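Ticket 482: Holder rocks on Umia table
Status: open, waiting on part
Product: Umia square table, 70 cm, pale wood top
Second product: Woltau bowl holder with post, white
Category: level / stability
Priority: normal
Order reference: 1182

Reported problem

The holder does not sit flat on the table. With the bowl in place it rests on the underside of the round section and on one edge of the handle. Pressing on the top of the post makes the far end of the holder lift and drop with a click. The movement is small but it happens every time. The bowl itself is steady in its ring.

The problem appeared after the table was moved to the other side of the room in April. The holder had been on the same table before the move without any rocking that we noticed, though it was seldom touched then.

What the requester wants to know: is the top bowed, is the holder bent, or is the floor causing it? If the top is bowed, can it be swapped without changing the legs?

Log

Entry 1
Checked the fixings under the top. All present. Two of them took a quarter turn each before they were tight. No change to the rocking.

Entry 2
Floor. The table is on grey carpet. Pushed down on each corner in turn and the table did not tip. Slid a folded card under the front left leg, no change. Took it out and tried the back left leg, no change. The floor is unlikely. A soft floor would let the whole table move, and what moves is the holder against the top.

Entry 3
Turned the holder a quarter turn at a time on the same spot. It rocks in two of the positions and is nearly still in the others. Result written down by which way the handle points:

Handle to the right: rocks.
Handle towards the user: very slight movement.
Handle to the left: rocks.
Handle away from the user: no movement felt.

If the holder alone were bent, it should rock the same in all of them. If the top alone were bowed, this is what we would expect to find. The slight movement in the second position does not fit neatly with either.

Entry 4
Steel rule on edge across the top, torch behind it. Light shows under the middle of the rule when it is laid across the grain. Laid along the grain, no light. The gap takes one sheet of printer paper and will not take a folded sheet. Repeated towards the back of the table with the same result.

Entry 5
Same rule against the base of the holder, bowl removed. The handle is flat for most of its length. There is a slight upward turn at the thin end past the post. Not sure if this is damage or the way it was made. The instruction sheet has a drawing of the base but no side view.

Entry 6
Asked whether the V in the grain near the middle of the top could be a join that has started to lift. Ran a fingernail across it in both directions and felt no step. Damp cloth wiped over the area and dried off, no raised edge afterwards. Current opinion is that it is only the figure of the wood. Would like a second view on this before the top is taken off.

Entry 7
Put a strip of masking tape under the handle, doubled over. Rocking stopped with the handle to the right. Turned it so the handle points to the left and the rocking came back, on the other side. Tape removed. Not accepted as a fix.

Entry 8
Pictures attached. The first has the grain, with the V. The second has the holder on the table with the handle to the right, metal bowl in, white soft toy in the bowl.

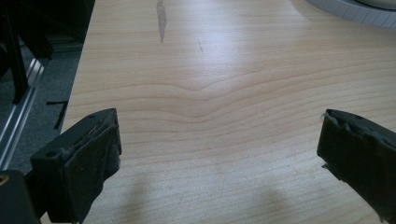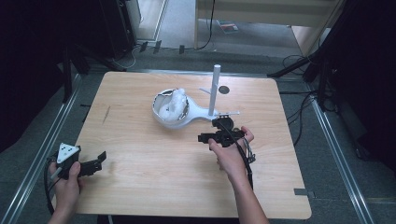

Corentin Lemaire replied on Friday: I would leave the top where it is for now. Lines that run level, dip to a point and come up again belong to the pattern in the surface, and a join would normally run straight from one edge to the other. Your fingernail test says the same. Please don't sand it or put glue on it.

On the gap under the rule: one sheet of paper across the grain is inside what Kallent accepts for this top. The limit is given across the full width, so please repeat the measurement from edge to edge. If you used a short rule you may have measured a local dip. A folded sheet passing at the middle would count as a fault.

On the holder: the base should be flat to the end, including the thin part past the post. An upward turn there is not in the drawing I have. It would not make the holder rock on a flat surface, but it does take away the last point of contact, and on a top with a slight hollow the whole thing then tips on the edge of the handle. Both of your findings can be right.

One question on the second picture. There is a small dark disc lying on the table to the right of the post. Is it part of the holder? Our packing list for the Woltau has no such part. If it came out of the same box, tell me and I will ask the supplier.

Entry 9
Answer to the question about the disc: unknown. It was not in the bag with the instruction sheet. Tried it against the underside of the holder and there is no recess it would fit. Left off and put in an envelope with the order number on it.

Entry 10
Repeated the measurement with a longer rule, edge to edge. One sheet passes at the middle, folded sheet does not. Same at the front and at the back. Top is within the limit as stated in the reply.

Entry 11
Tested the holder on a second surface, a glass shelf from the cupboard laid on the carpet. Bowl in. No rocking, but the thin end stands clear of the glass and a sheet of paper goes under it without touching. With the bowl out the result is the same. This confirms the turned-up end and agrees with the explanation above.

Entry 12
Checked the post while the holder was on the glass. It is firm at the base. The short arm turns a little if pushed by hand. Not reported as a fault, noted only so that nobody blames the new part for it later.

Action

Replacement base for the Woltau holder requested. The post and arm are to be kept and moved across. The supplier, Ondieki, has been asked to check the part on a flat plate before it goes out. No change to the table. If the new base still rocks on the Umia top with the handle to the right, reopen the question of the top and send the long rule measurements with it.

Interim measure: use the holder with the handle pointing away from the user, which is the position where no movement was felt in entry 3. Do not pack the handle with tape or card.

Outstanding

Delivery date for the base not given yet.
Side view drawing requested for the instruction sheet.
Disc still not identified. Envelope is in the drawer with the spare fixings.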